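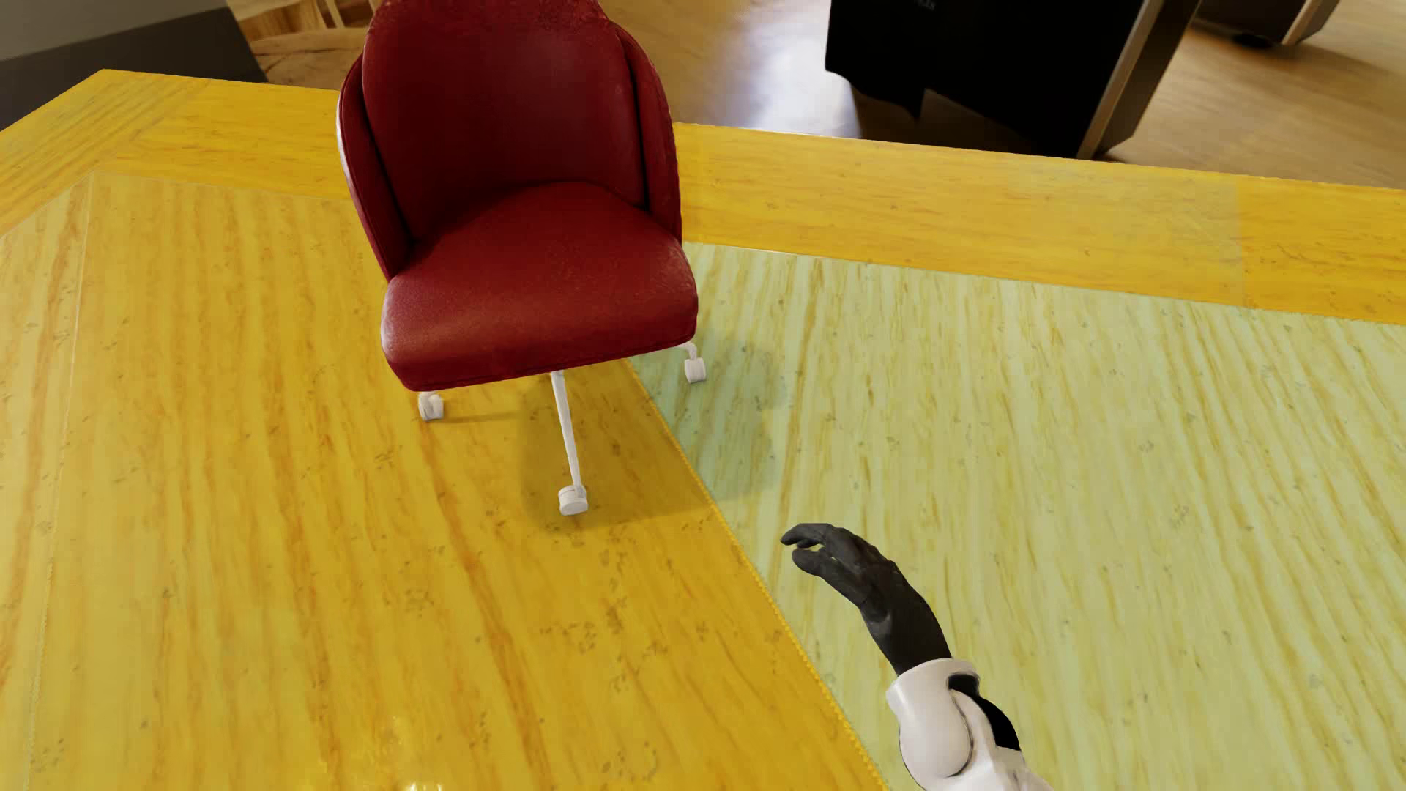 Drehsessel Odham in Rot, Ansicht von oben

Drehsessel Odham
Artikel 206, Hersteller: Berge

Der Hersteller nennt den Odham einen »Sessel fürs Leben«. Wir verkaufen seit vielen Jahren Sitzmöbel und sind bei solchen Sätzen vorsichtig geworden. Im Programm haben wir ihn trotzdem, weil er ordentlich gebaut ist und weil man Ersatzteile bekommt. Wer Wunder für den Rücken erwartet, sollte weitersuchen.

Sitz und Rücken
Das Sitzpolster ist dick und breit und vorn an den Ecken gerundet. Im Prospekt steht »anpassungsfähig«, wir würden sagen: fest. Nach einem Abend mit Buch ist das angenehm, nach einem ganzen Arbeitstag am Schreibtisch eher nicht. Die Seitenteile laufen um den Rücken herum und geben Halt, nehmen breiten Schultern aber auch Platz weg. Probesitzen hilft mehr als jede Maßtabelle.

Bezug
Die Farbe heißt bei Berge »Karmin«. Auf dem Bildschirm fällt sie je nach Gerät heller oder dunkler aus, bestellen Sie also bitte ein Stoffmuster, bevor Sie sich mit uns über den Farbton streiten. Die Scheuerfestigkeit gibt der Hersteller mit 3,000 Touren an. Das ist für einen Sessel, der täglich benutzt wird, wenig, und wir haben zweimal nachgefragt, ob da eine Null fehlt. Eine Antwort steht aus. Bis dahin empfehlen wir den Odham für Gästezimmer und Leseecken, für Wartezimmer nicht.

Drehmechanik
Dreht leise und ohne Ruckeln, jedenfalls bei dem Stück, das bei uns in der Ausstellung steht. Eine Rückholfeder gibt es nicht, auch wenn manche Händler das behaupten. Die Höhe ist fest.

Lieferung und Garantie
Lieferzeit 4 Wochen, Garantie 2 Jahre auf Gestell und Mechanik. Der Bezug ist ausgenommen, was im Prospekt nur in der Fußnote steht. Der Sessel kommt in einem Karton, das Unterteil muss angeschraubt werden – der beiliegende Schlüssel taugt wenig, nehmen Sie einen eigenen.

Farben kombinieren
Margit Björklund aus unserer Beratung rät davon ab, Rot neben Magenta zu stellen. Kjell Magnusson aus dem Einkauf hält das für Geschmackssache. Auf gelb gemasertem Boden und vor einer Steinwand sehen Sie den roten Drehsessel neben einem Armlehnstuhl in Magenta und einem hellbraunen Clubsessel und können selbst urteilen. Die beiden anderen Modelle führen wir nicht.

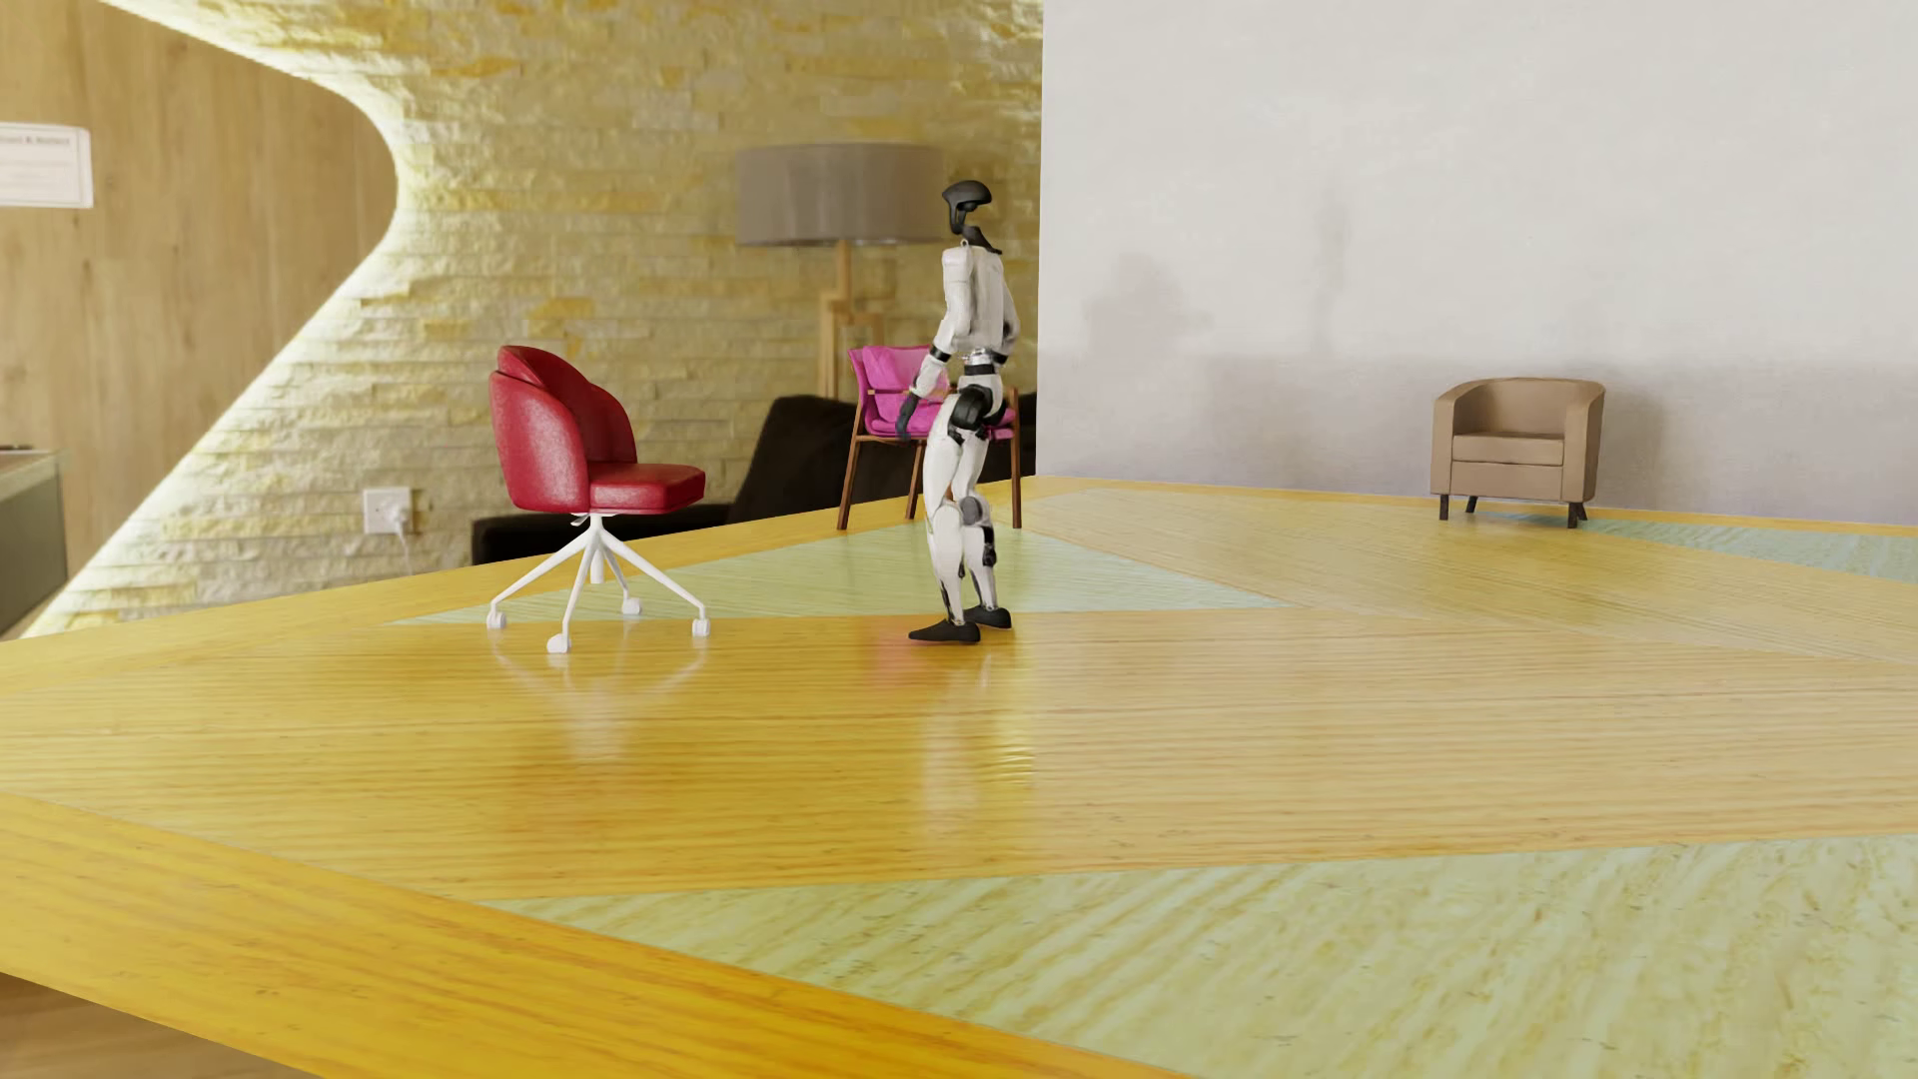

Pflege
Staubsaugen mit weicher Bürste, Flecken mit klarem Wasser abtupfen. Das Pflegeset von Dorari bieten wir auf Wunsch an, einen Unterschied zu lauwarmem Wasser haben wir im Laden bisher nicht feststellen können. Keine Lösungsmittel, kein Dampfreiniger.

Fragen zum Artikel beantwortet Oda Halvorsen, Filiale Drillville.
Stand der Angaben: 5. Oktober 2021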